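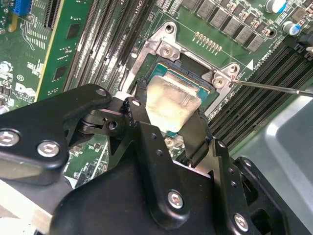
Every spring, the Vidbridge repair lab in Wurkstead opens its doors and tells everybody that robots can now fix computers. Can they? Our class went to find out, and we brought plenty of doubts. The job on show was putting a processor, the chip that does a computer's thinking, into a server. A server is a computer that does work for lots of other computers. The robot holds the processor between two black fingers, just over a socket with a silver metal frame. Long black memory slots run along both sides, so there isn't much room for a clumsy hand.

## What the robot is good at

Holding still. Try pinching a cracker over a cup for a whole minute without wobbling. Your fingers get tired, and a motor's don't. That matters with a processor, which can be ruined if it goes in crooked.

The lab calls its robot Cloller. A sign by the door said Cloller had placed 274 processors since December. That sounds like a lot! But the sign didn't say how many tries it took, or how many times a person had to step in. When you see a big number on a sign, ask what got left out.

## What we asked

**Does it know what a processor is?** The guide said no. It follows a program called Jalali, which people wrote and people keep fixing.

**Could it work on my computer at home?** Probably not. It has practiced on a few kinds of server. Give it a different one and somebody has to set it up again, and that can take 12 hours.

**Is it faster than a person?** The guide said "sometimes." We asked when, and she said she would have to check.

## So, can robots fix computers?

One robot can do one part of the job, if people get everything ready first. Finding out why a computer is broken is a different job, and we didn't see a robot try it.

The poster outside said "The Robot Repair Shop of Tomorrow." More than 50 people work at the lab today. If you go, ask one of them what they do all day, and then ask which bits the robot does.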